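第3章 海外からの購入申込みを登録する(Nokudeo 物件管理 利用の手引き)
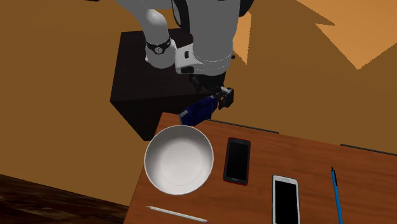

Réka Vidaからは、この章を飛ばして先に第4章の送金登録をやったら、申込者の国籍欄が全部「未設定」のまま締め処理に入ってしまい、元に戻すのに一晩かかった、という報告が届いています。第4章から読みたい方の気持ちはよくわかりますが、順番どおりにお願いします。

この章では、国外に住む個人または法人が国内の住宅を買うときの申込みを、Nokudeoに登録する手順を説明します。国内居住者の申込みは第2章の手順で登録してください。国籍が外国でも住民登録が国内にある方は、第2章の対象です。逆に、国籍が国内でも生活の本拠が国外にある方は、この章の対象になります。毎年ここで間違いが起きるので、画面の一番上に赤字で注意を出したところ、今度は赤字を読み飛ばす方が増えました。

3.1 始める前に用意するもの

次の書類と情報を手元にそろえてください。途中で席を立つと、入力画面は静かに閉じます。警告は出ません。

・申込者の本人確認書類の写し(有効期限内のもの)
・国外の住所を証明する書類と、その訳文
・資金の出どころを示す書類
・物件番号(社内の番号。広告に載せている番号とは別物です)
・申込者の連絡先。国番号を含む電話番号と、実際に読まれているメールアドレス
・国内の連絡担当者を置く場合は、その委任状

注意:訳文は訳した人の氏名と日付が入っているものに限ります。翻訳ソフトの出力をそのまま印刷したものは審査画面で差し戻されます。氏名の「Géza Erdős」が「ゲーザ北方」になっていた書類が過去に一度通りかけましたが、通りかけただけです。

3.2 申込者を登録する

1. 左のメニューから「申込み」を開き、「新規(国外居住)」を選びます。「新規」だけのボタンは国内居住者用です。見た目はほぼ同じです。改善の要望は承っています。

2. 申込者の種別を「個人」「法人」「共有」から選びます。夫婦で買う場合は「共有」です。「個人」を二件作ってはいけません。二件作ると、仲介手数料の見積りも律儀に二件できあがります。

3. 氏名を、本人確認書類に書かれているとおりのつづりで入力します。アクセント記号は省かないでください。Erzsébet SomogyiをErzsebet Somogyiと入力すると、システムは両者を別人とみなし、のちほど両方に契約書を送ります。

4. フリガナを入力します。本人に発音を確かめてください。確かめるのが気まずい場合でも、登記の段階で気まずくなるよりは軽く済みます。

5. 姓と名の順番を確認します。ハンガリーのように姓を先に書く国の方は、書類によって順番が入れ替わっていることがあります。画面右の「入替」を押すと姓と名が交換されます。二回押すと元に戻ります。三回押した方は、一度画面から離れてお茶を飲んでください。

6. 国籍と居住国をそれぞれ選びます。この二つは別の欄です。ブラジル国籍でポルトガル在住の方であれば、国籍は「ブラジル」、居住国は「ポルトガル」とします。四半期の集計表はこの二つの欄だけを見て作られるため、片方が空欄だと、その申込みは集計上どこの国の人でもない方の購入になります。

7. 「仮保存」を押します。画面上部に受付番号が出たら控えてください。

メモ:受付番号の末尾に「P」が付くのは、書類がまだそろっていない申込みです。3.3の手順がすべて終わると自動で消えます。手で消しても翌朝には戻っています。

3.3 書類を添付する

1. 受付番号を開き、「書類」タブに移ります。

2. 本人確認書類、住所証明、資金証明の順に添付します。順番は画面の枠と同じです。枠に入れずに「その他」へまとめて放り込むと、審査担当のZurkierが一枚ずつ開いて仕分けることになります。Zurkierは人ではなく外部の審査サービスですが、仕分け料はきちんと請求してきます。

3. 訳文は原本と同じ枠に、原本の直後に添付します。

4. 資金証明が複数の通貨にまたがる場合は、通貨ごとにファイルを分けます。円換算は不要です。換算はシステムが添付日の相場で行います。親切心で電卓をたたき、欄外に手書きした数字は、審査では読まれません。

5. すべての枠に緑の印が付いたら「審査へ送る」を押します。

注意:「審査へ送る」を押したあとは、書類の差し替えに上長の承認が必要です。ファイル名が「最終版」となっているものを送る前に、「最終版2」が同じフォルダにないか見てください。

3.4 申込金の受領を登録する

申込金は海外送金で入ることがほとんどです。着金額は、途中の銀行が手数料を引くため、請求額とそろわないことがあります。

1. 「入金」タブを開き、通知に書かれている送金人名を入力します。申込者本人と名義が違う場合は、ここで作業を止め、3.6を読んでください。

2. 請求額と着金額をそれぞれ入力します。差額は自動で計算されます。

3. 差額が900円以下のときは「手数料差」を選びます。社の負担として処理され、申込者への連絡は必要ありません。

4. 差額が900円を超えるときは「不足」を選び、申込者に追加の送金を案内します。案内文のひな形はコード191にあります。コード190は督促状ですので、間違えないでください。Levente Kiss様は、家を買おうとした翌日に督促状を受け取り、それでも家を買ってくださいました。

5. 「登録」を押します。領収書の発行を聞かれたら、言語を選びます。

メモ:着金の登録は、入金通知が届いた日付で行います。銀行が休みの日に通知だけ先に届くことがありますが、その場合も通知の日付です。2026年1月2日付の通知がまとめて届いたときは、そのままの日付で登録してかまいません。経理から問い合わせが来たら、この行を見せてください。

3.5 国内の連絡担当者を設定する

国外にお住まいの方には、契約後の通知を受け取る国内の連絡担当者を置いていただきます。管理費の請求、総会の案内、上の階の水漏れの知らせは、この担当者あてに送られます。

1. 「関係者」タブで「連絡担当者を追加」を選びます。

2. 担当者の氏名、住所、電話番号を入力します。法人に頼む場合は、法人名に加えて窓口となる方の氏名も必要です。

3. 委任状を添付します。署名の日付が申込日より前になっている委任状は、担当者本人に理由を聞いてください。

4. 担当の範囲を選びます。「通知の受取のみ」「通知と支払い」「すべて」の三つがあります。迷ったときは申込者に聞きます。「すべて」を気軽に選ぶと、担当者はその物件を賃貸に出すこともできるようになります。

注意:営業担当者が自分の名前を連絡担当者に入れることはできません。試した方がいたので、いまは入力した時点でエラーになります。配偶者の名前で試した方もいたので、それもエラーになります。

3.6 送金人の名義が申込者と違うとき

親族や勤務先の法人から送金されることは珍しくありません。次の順で処理します。

1. 「入金」タブの「名義相違」に印を付けます。印を付けると、物件は他の申込みを受け付けない状態のまま3営業日保留されます。

2. 申込者に、送金人との関係を書面で説明してもらいます。電話で聞いた内容を営業担当者が代筆したものは使えません。

3. 関係を示す書類を「資金証明」の枠に追加します。この段階の追加に限り、上長の承認は要りません。

4. 審査の結果が「可」であれば保留は自動で解けます。「否」の場合は申込金を送金元の口座に返します。申込者の口座ではありません。

メモ:暗号資産からの換金を経た送金は、名義が一致していても審査に回ります。取引所の画面を撮ったものは資金証明になりません。

3.7 よくあるエラー表示

「E-2 居住国が選択されていません」
国籍だけを選んでいます。3.2の手順6に戻ってください。

「氏名に使えない文字があります」
文書ソフトから貼り付けた見えない改行が入っています。欄を空にして、手で打ち直します。Nayara Bittencourtのように長いお名前でも、打ち直したほうが早く終わります。

「物件番号が見つかりません」
広告の番号を入れています。社内番号は物件台帳の左上にあります。

「この受付番号は使用中です」
別の端末で同じ申込みを開いています。多くの場合、それは昼休み前のご自身です。

「Druken連携に失敗しました」
登記情報の取得先が応答していません。時間をおいて「再取得」を押します。連打すると、取得待ちの列に連打した数だけ並びます。

3.8 登録を取り消す

1. 受付番号を開き、右上の「取消」を選びます。

2. 取消の理由を一覧から選びます。「その他」を選んだときは理由を文章で入力します。「諸事情」は受け付けません。

3. 申込金を受領済みの場合は、返金先の口座を入力します。返金の手数料をどちらが負担するかは、申込書の裏面の条件に従います。裏面を読んだことがない方は、取り消す前に一度読んでください。

4. 「取消を確定」を押します。物件はその場で募集中に戻り、広告の掲載も再開します。

取り消した申込みは一覧から消えますが、記録は残ります。検索するときは「取消分を含む」に印を付けてください。同じ方が別の物件に申し込む場合は、旧受付番号を開いて「複写」を押すと、申込者の情報だけが引き継がれます。書類の有効期限は引き継がれませんので、3.3からやり直しになります。

送金登録の詳細は第4章、Patrício形式での四半期集計の出力は第6章に記載しています。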